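Fornby Table Basket, rectangular
Orange weave, braided rim
3 sizes, in stock

I sell a lot of baskets, and the rectangular Fornby is the one I keep buying for myself. It's a simple open basket for the middle of a table, and a box of tissues goes in it nicely.
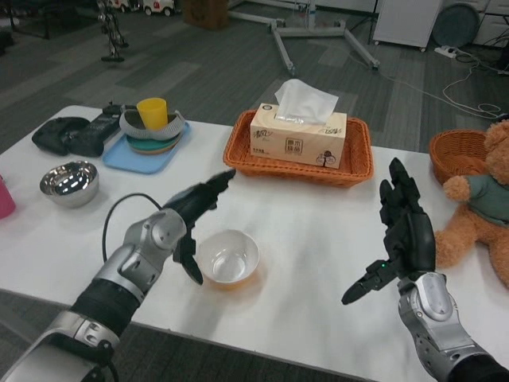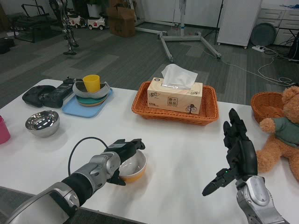
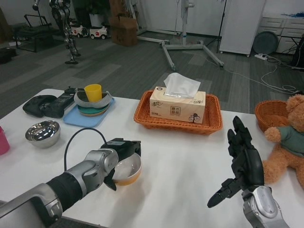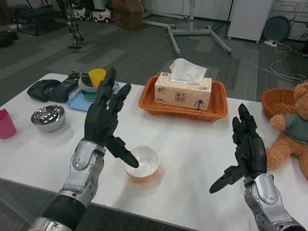
Suha Sfeir
Buyer, baskets and tableware, Pludetberg Home

I'll start with the color, which people email me about more than anything else. It's orange. A proper warm orange, and I love it on a white table! If you were hoping for a honey or straw shade, the Fragkou range is closer to that (same shapes, softer color) and I'm happy to point you to it.

The tissue box sitting in it is a beige one with brown Chinese characters, and no, we don't sell those — sorry, I get asked. Most ordinary rectangular boxes fit the medium. Measure yours first if it's one of the extra long ones, and go up to the large if you're on the fence. You want enough of the box standing clear that the top slot is easy to reach, and there's a bit of give in the weave if it's a snug fit.

I had the light blue tray out too, with a stack of dishes on it and the yellow cup standing up with them. The tray is a separate item and it's plastic, so it wipes clean in two seconds. The basket needs a little more care. Shake the crumbs out, go over it with a barely damp cloth and let it dry away from the radiator. Please don't soak it. My colleague Dionysis Vasilakis soaked his and the base never sat flat again.

The shiny steel bowl over on the left is from our kitchen page, and so is the small bowl near the front with the white inside. I use that one for olives, or keys, or whatever is in my pockets when I get home. The gray bowl on the stack is on backorder until September, I'm afraid.

What else do I keep in mine? In winter it's tissues all day long. In summer I take the box out and it's napkins, a pepper mill and a jar of forks, then the whole lot gets carried outside in one go — there aren't any handles, so hold it from underneath and don't pull on the rim.

Sizes are small, medium and large. The medium weighs 149 grams, so it's no trouble to lift with one hand. Baskets ship from our Drisuvbridge store in about 6 working days, and you've got 10 days to send one back if the orange turns out to be too much for your kitchen. Lids are not available for this shape.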